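Staying at a Sevach guesthouse: your questions

I get a lot of emails about the guesthouses in Sevach, so I put the ones that keep coming up on one page. I've stayed at both Enano and Tranow more times than I can remember, and I still go back every winter!

Which one should I book, Enano or Tranow?
If you want to meet people, go with Enano. It has the big shared kitchen and the long table, and somebody is always cooking too much pasta. Tranow is quieter and the beds are better (real mattresses, thick curtains), but it's a 20-minute walk uphill from the station with your bags.

How much is a bed?
Last time I paid 110 a night for a dorm bed at Enano and 174 for a small private room at Tranow, both in local money. Prices go up in July and August, so book those months early.

Do they take cards?
Tranow does. Enano wants cash for the key deposit, and the nearest ATM is inside the Mäkelä bakery, so go before it closes at 6 p.m.

Can I check in late?
At Enano you can get in until 11 p.m. After that the front door is locked, and you'll need to message them in the afternoon so they can send you the door code. Tranow has a key box and doesn't mind when you show up.

Is breakfast included?
Only at Tranow, and it's bread, cheese, boiled eggs and really strong coffee. At Enano I just walk over to Mäkelä and get the cardamom buns (get two, trust me).

Can I leave my bags after checkout?
Both places will keep them for the day for free. Enano's luggage room is tiny, so big suitcases sometimes end up behind the desk.

Is there parking?
Not at Enano. Tranow has four spaces behind the building, first come, first served.
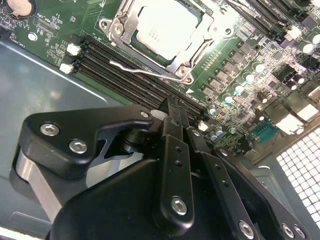
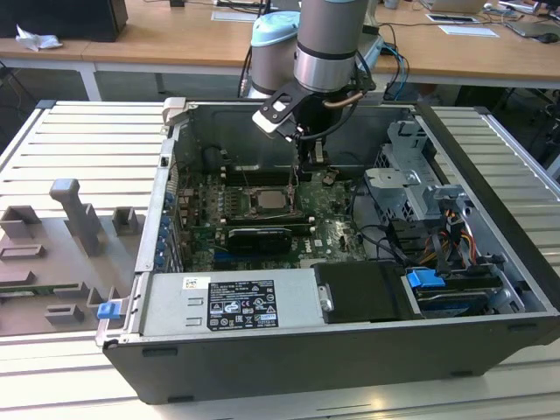
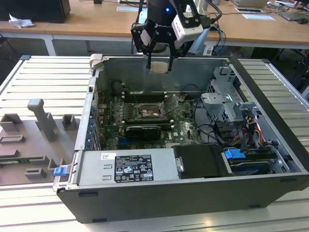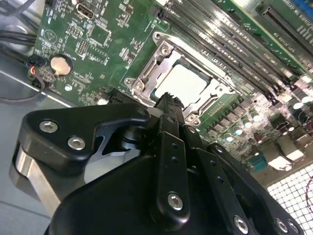 Are towels included in the price?
Tranow puts one on your bed. Enano rents them at the front desk, but they're pretty small, so I always bring my own.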